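Soltenex moves small-order stock into grey metal bins at Zondolton

Soltenex has finished replacing the cardboard trays in the small-order hall of its Zondolton warehouse with open sheet-metal bins.

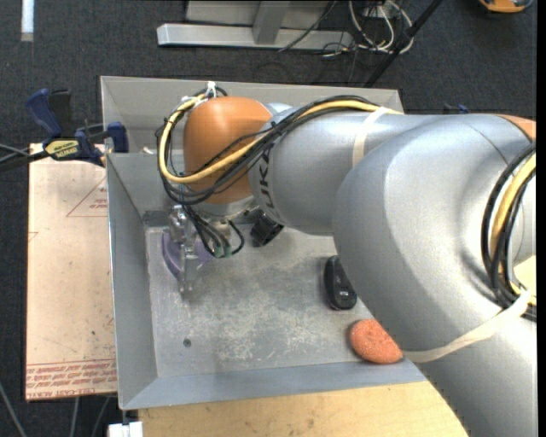 The changeover began in January and covers 304 picking positions. Each bin has sloped sides and a flat floor, so that loose goods slide towards the middle as stock runs down. The old trays had square corners, and thin items were often missed there during stock checks.

Szymon Kozłowski, who manages the hall, said the bins would stay unpainted inside. "Paint chips off and ends up in the orders. Bare metal scuffs, but a scuff does no harm to the goods," he said. Floors will be checked for burrs every 700 hours of use.

The bins were made by Minder at its works in Cârstea. A further 845 are on order for the main hall — delivery is expected in 2 batches. Paula Bratu, responsible for stock control, said item labels and shelf codes would not change. Orders placed before noon will still leave the same day.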